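Course Notes > Color & Materials > Week 8

The Long Road to a Good Blue 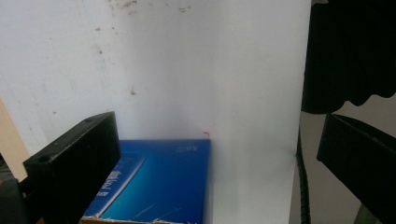 Blue was hard to get for most of human history, and I love that fact more every year I teach it. Reds and yellows come straight out of the ground. You dig up some ochre, grind it, mix it with fat or water, and you have paint! Blue makes you work. So tonight we go through how people got it, and then Menaka Rathnayake will take the second half on dyes.

Start with Egypt. Egyptian blue is the oldest manufactured pigment we know much about. It's made by heating sand, lime, a copper compound and a little plant ash or natron until they fuse, then grinding the result. Grind it coarse and the color is deep. Grind it fine and it goes pale. Please keep that in your heads, it comes back with nearly every mineral blue we'll look at.

Next, ultramarine. The stone is lapis lazuli, and for centuries the best of it came from the mountains of what is now northeastern Afghanistan. The name means "beyond the sea," because that's how it reached Europe. Plain ground lapis is a letdown (rather gray, and students are always shocked when they try it). The trick is to knead the powder in a dough of wax, resin and oil, then work the dough in a weak lye bath. The blue grains come out and most of the junk stays behind. The first extraction is the best one, and the last gives a faint color called ultramarine ash.

Azurite was the cheaper choice, a copper carbonate, a bit greener. Lots of painters put azurite underneath and saved their lapis for the top layer — wonderful thrift, and you can sometimes see it in cross sections.

Then the accident. In Berlin, early in the 1700s, a color maker was trying for a red and used potash that had been contaminated, probably with animal matter. He got Prussian blue. It was strong, dark and cheap, and it spread across Europe within a generation. Later it gave us the blueprint.

Synthetic ultramarine arrived in the 1820s. Chemically it's the same coloring matter as lapis, but the particles are smaller and more even, so under the microscope you can usually tell them apart. Cobalt blue is from the same busy period. Phthalocyanine blue came in the 1930s, and it's so strong that a dab will take over your whole palette. Ask Vasanthi Kodikara about her sleeves.

Words to know: pigment, dye, binder, hue, saturation, tinting strength, lightfast.

For next time: read the Brukier chapter on copper colors, all 20 pages, including the notes. Paint three swatches of one blue, straight from the tube, then with a little white, then with a lot. Let them dry before you compare. Bring them even if they're ugly!

80 shares | 8 comments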